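Automation Services Bulletin
March 2024

Bondness site: revised maintenance arrangements for the tabletop handling cell

Members of staff who use the tabletop handling cell on the Bondness site are asked to note that the arrangements for its care have been revised. The new schedule replaces the one issued in July, which was written before the present gripper was fitted and which did not deal with the wrist camera at all. Copies of the full procedure are kept in the cell folder and at the service desk.

The cell is used for picking and sorting mixed desk items, and the load on the arm is light. The wear that has been recorded is almost entirely in the gripper linkage. At the last full service the joints on one finger were found to have more play than the procedure allows, and the finger no longer closed squarely against its partner. The linkage was stripped, cleaned and reassembled by Lindqvist, who hold the service contract, and the worn pins were replaced. The arm itself required no attention beyond a check of the base bolts.

Under the revised schedule the gripper is to be inspected after every 200 hours of running and serviced after every 400. The hours are read from the controller and entered in the log by the person carrying out the work. Where an inspection falls due during a booked session, the session may be completed first, provided that the fingers open and close freely and that no fault is showing.

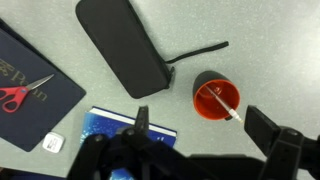
Issued by the Automation Services Office, Bondness

The view from the wrist is now part of the inspection. Before any fastener is touched, the operator should bring the arm to the viewing position over the table, set out a mixed group of items and save one picture from the camera. Flat items such as folders and books should be included, together with at least one upright item such as a cup, and something narrow such as scissors or a pen. Both fingers must be in view. The picture is compared with the reference picture held in Brimisum, the cell's record system, and any change in the position of the fingers is noted.

The fingers will normally look soft in these pictures, as the camera is focused on the table. This is not a fault and the focus ring should be left alone. If the items on the table are themselves blurred, the lens should first be wiped with a dry cloth. Should that make no difference, the matter is to be reported to the service desk and the cell taken out of use until the camera has been checked.

For the mechanical part of the inspection, the arm must be parked, the power isolated and the lock fitted. Each joint in the linkage is then moved by hand through its full travel. It should move smoothly and without side play. Bracket screws are to be tested with the torque driver kept in the cell drawer and marked with a fresh line of paint pen once they have been passed. Screws which have turned past their old mark should be recorded individually. Thread-locking compound must not be applied during an inspection; it is used only at a full service.

The finger pads are to be wiped clean and examined for cuts, flattening and lifting at the edges. Pads are always changed as a pair. Replacement sets are held in the stores under item 633, and the last set should not be taken without placing an order for more. After a change of pads the opening width must be set again from the controller menu, followed by 10 test picks with the Bosto test block. All of the picks must succeed before the cell is returned to use. If any pick fails, the opening width is checked once more and the full run repeated.

The table surface should be cleaned with a damp cloth and left to dry before the lock is removed. Solvents have been used on a few occasions in the past and staff are reminded that they are not permitted. Items used for picking are to be returned to the storage box at the end of the day, with pens capped and scissors closed.

Faults found between inspections should be reported to the service desk by telephone in the first instance and entered in Brimisum on the same working day. An entry should give the controller hours, the fault code if one was shown, and the item being picked at the time.

Short training sessions on the revised inspection will be held at the cell. Staff who already hold the operator's certificate need attend only the part dealing with the camera and the opening width. Places may be booked through the service desk.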